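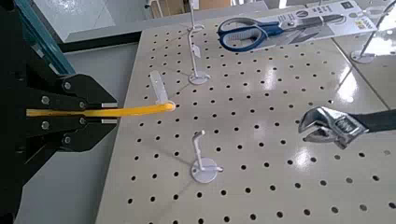

The pegboard work at Brellum began with a complaint about hooks. The company fits out tool aisles for small hardware stores, and its display lead had spent most of March answering the same message from store managers in Brerness and Drolport: packages would not stay where they were hung.

"People assume a hook is a hook," the display lead said when we spoke at the firm's workshop. "You have a hole, a wall thickness and a load. If any one of those is off, the hook rotates or it droops. With a light package you may not notice for weeks. With a wrench you notice right away."

The firm sets up its test sections flat before anything goes on a wall. Laying a panel down lets the staff check the holes and try out positions without fighting gravity. The drawback is that a fixture that stands well on a horizontal panel tells you little about how it will behave on a vertical one, and the display lead is blunt on the point. "Flat is for layout. Vertical is for load. We had a trainee sign off a layout as load tested because everything was still standing up. It was lying on a table. Of course it was standing up."

Seams between panels are a separate matter. Where two panels meet, the hole spacing has to carry across the gap, or a row that crosses it will look crooked from the aisle. Brellum's rule is that no hook goes in the first column on either side of a seam until the panels have been fixed and checked with a straightedge. The display lead would like the rule to be stricter and has said so in writing.

Finish was the next subject. Glossy white panels wipe clean quickly, which the stores like, but they reflect the ceiling lights and make the small type on a card harder to read from certain angles. A matte panel shows finger marks within a day. "We offer both. Most stores take the gloss and then move the lights. I would do it the other way around, but I don't pay for their cleaning."

The current test rates each hook on 3000 cycles. One cycle is one package on and one package off. At 300 cycles the hook is inspected for play in the hole. At 2000 it is measured against a gauge, and at the end it is pulled and the hole itself is examined. According to the display lead, the hole fails first more often than the hook does. "The edge wears. Then the hook sits a little lower, and a lower hook wears the edge faster. You can replace a hook in a few seconds. A worn hole means you move the whole row or change the panel."

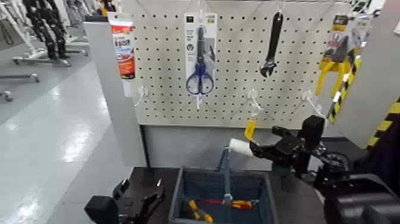 Carded goods and bare goods are planned separately. A pair of scissors on a card hangs from the card, so the weight of the tool matters less than the quality of the slot punched in the cardboard. An adjustable wrench with no card hangs from the tool itself and needs room on both sides so that a customer can lift it off without knocking its neighbor. The firm's planning sheet gives uncarded tools a wider space for this reason.

Lower rows are often left bare during setup. "Fill the top first," the display lead said. "If you fill the bottom first, your sleeves catch on it the whole time you are working above it. I have dropped enough pliers to have a view on this."

Stock waiting to be hung goes into an open bin on the table in front of the panel. Brellum tried divided trays for a season and gave them up. The trays kept screwdrivers and pliers apart, but they took up table space and the dividers were never the right length for the next delivery. An open bin is slower to search. The firm accepts that and limits each bin to 30 pieces.

The workshop's supplier for the white hooks, Hồ, has changed the fitting at the back twice. The first version pushed straight in and could be pulled out by a customer in a hurry. The second has a small lip and needs to be tilted on the way in. Store staff disliked it at first and several hooks were returned as defective when they had simply been put in level.

"Tilt, push, drop," the display lead said. "We printed that on the bag. Returns went down. They did not stop."

A third version is due for testing before the Drolport store changes its aisle. It has a longer lip, and the display lead expects it to be harder on the holes - the cycle test will show by how much. Until then the second version stays in the catalog, and the replacement panels are sold separately.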